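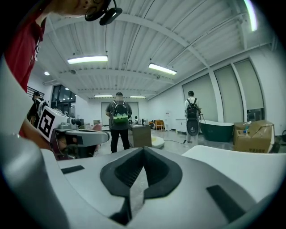 The Barbier open day at Stelbridge has been sold to us for weeks as a chance to "see how a room gets built." I went on the Wednesday, paid my 20 dollars, and came home with a tote bag and mixed feelings.

Barbier makes and fits bathrooms, and the big draw was the display floor, where you can wander between the fittings with your coat on and your bag on your back, as most people did. I will say the space is generous. What I could not work out is who it is for. A bathroom where a whole group can stand and chat is not a bathroom I have ever lived with. Mine at home fits one person and a towel.

The dark green freestanding tub with the white rim is the piece they want you to remember, and I do. It's a handsome color, darker than I expected from the brochure, and the rim sets it off nicely. But a tub that stands alone on a plain grey floor always looks good. Put it four inches from a wall, with a radiator on one side and a laundry hamper on the other, and then let's talk. I asked how you clean behind it and was told "most customers don't find that an issue." I took that to mean you don't clean behind it.

The same goes for the wooden cabinet with the light top. There were a few small things set out on it and plenty of bare surface left over. I own more than a few small things. I asked about the finish and how it holds up to a wet toothbrush mug, and got a leaflet. The leaflet covers a range called Pasia and says the surface was tested through 1000 wipes. In our house that gets us to about the second Christmas.

Prices were harder to find than they should be. The cabinet was quoted to me at 3609 dollars including the top but not including delivery, and delivery to Aststead is extra because it's over the river. I asked for the tub price twice and was offered a "design conversation" both times. I don't want a design conversation. I want a number I can take home and be upset about in private.

The tour of the workshop lasted 40 minutes and was the better half of the day. You see the tops being cut and the edges sanded, and the woman running the sander was happy to answer questions over the noise, in more detail than anybody out front. She told us which edges chip and which don't. I'd have paid the entry fee for her alone. We were moved along just as somebody asked about repairs, and I would have liked to hear that answer.

Coffee was free, the cookies were not. Parking is fine if you come before ten, and after that it's the gravel lot and a walk along the road with no sidewalk.

Would I go again? For the workshop, maybe, if they add a second slot. As for the display floor, I still think they should build one room at the size people have, with a door that hits something when you open it. I wrote that on the feedback card – there were two lines for comments, so it had to be small.

Posted 2019-05-08 in Days Out, Home & Interiors

We use cookies to remember your preferences. By continuing to browse you accept our cookie policy.

Contact | Copyright 2019 | Back to top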